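4.2 Building the simulated bench 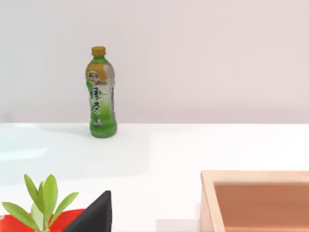 I did most of this part in the shared workshop at Postirano, on a laptop balanced on the drill press table, while Benedikt Pfeiffer cut brackets for the real arm next to me. We call the arm Kutus. The idea was to rehearse every grasp in simulation first, so we'd break fewer fingers (we'd already snapped two, and I was getting tired of reprinting them).

The simulated bench in Figure 3 is deliberately plain: white table, pale wall, a bottle of green tea to reach for, a potted plant and a wooden tray nearby. Szu-yu Yen modeled the bottle and insisted on the ridges in the cap - she was right, by the way, they help a lot when you're judging by eye how far the thing has turned.

Figure 3. Simulated bench with the tea bottle standing near the wall. The tip of one black gripper finger is in the foreground.

We ran 20 grasps per layout and changed the lighting between layouts. Glare on the white tabletop bugged me the whole time, and I kept wanting to fix it! Mahtab Farahani talked me into leaving it alone, as the real bench is just as shiny. Friction values came from 37 pull tests with a luggage scale, described in 4.3.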